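Section 4: Setting up the trash sorting spot in your living room

If you've followed the guide this far, your kitchen is done and you're feeling pretty good about yourself. Now for the room where (in my place, anyway) most of the snacking goes on. I used to carry every peel and wrapper back to the kitchen, or rather I meant to, and they'd sit on the TV cabinet until bedtime. A small bin right where you eat fixes most of that.

Bronwyn Hinds, who wrote the first version of this guide, had a whole chapter on matching bins to your decor. I've cut it. Get a bin you like looking at and move on!

What you need

One small open bin, up to 40 cm tall. No lid. I tried the Fludura with the foot pedal and went back to an open one within the month, as my hands are usually full of orange.
A few plastic carrier bags with handles.
A washable cloth or throw for the seat or low table next to the bin.
A second container for food scraps, if your building collects them separately.

4.1 Placing the bin

1. Sit down where you normally sit and reach out with one arm, without leaning. Wherever your hand ends up, that's the spot.

2. Put the bin on bare floor. Tile and wood wipe clean, rugs don't (ask me about the yogurt).

3. Leave about 50 cm of walking room between the bin and the nearest cabinet, so drawers can still open all the way.

4. Check the route to the balcony or the front door. If you have to step over the bin to get there, move it now, before somebody finds it in the dark.

Note: If your floor is glossy, stick felt pads or a bit of rubber under the bin. Mine used to skate away every time I missed and hit the rim.

4.2 Everyday sorting

1. Peel your fruit over the bin. Big pieces of peel are fine, and so are the ragged little bits that come off when you lose patience.

2. Shake out snack wrappers before you let go of them. Crumbs at the bottom of a bin are how you get ants.

3. Flatten a crumpled wrapper if you can be bothered. It takes up less room, and you'll see whether there's still half a cookie in it.

4. Keep peels and plastic apart if your local rules ask for it. Check the rules themselves, please, and don't go by what the neighbor does. My old building on Ravania Street wanted three separate bags and my new one wants two.

Orange peel and a clear wrapper with green printing are about as typical as it gets for my evening haul, and between them they cover both kinds of trash you'll be dealing with at this bin.
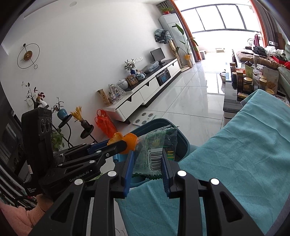

Do I need to take the barcode label off a plastic wrapper before I throw it out?

For ordinary household trash, leave it on. If you're putting the wrapper in with recycling, look up what your local program says about labels and about soft plastic in general, because plenty of places don't take it at all.

4.3 Looking after the cloth

I keep a cloth over anything soft near the bin. Drips happen, and orange juice is sticky in a way that seems to get worse overnight.

1. Spread the cloth so it covers the whole area between you and the bin. Wrinkles are fine, it's a cloth.

2. Shake it out over the bin or off the balcony (look down first!) every couple of days.

3. Wash it once a week. I use Desov powder on the short cycle, but whatever you already have will do.

Caution: Don't tuck the cloth under the bin. The first time you pick the bin up, everything comes along with it.

4.4 Emptying

1. Empty the bin every evening if there's fruit in it. With dry trash only, you can stretch it to two or three days.

2. Tip everything into a carrier bag, squeeze the air out and tie the two handles together. Peels are heavier than they look, so I stop at half full.

3. Rinse the bin with 300 ml of warm water and a drop of dish soap, swirl it around, and pour it down the sink. Let it dry upside down.

Caution: Never park a tied bag on the floor "for a minute." Thin bags leak at the bottom corners, and juice finds its way into the joints between tiles. Take it straight out.

Note: Mrs. Jankauskaitė downstairs dries her orange peels on a tray and puts them in her closet. I've tried it and it smells lovely, but wash the fruit well first, and throw out any piece that's still soft after a week.

Next up is the TV cabinet itself, including the stuff on top of it. Clear a shelf before you start, and have an empty box handy for things that live in another room.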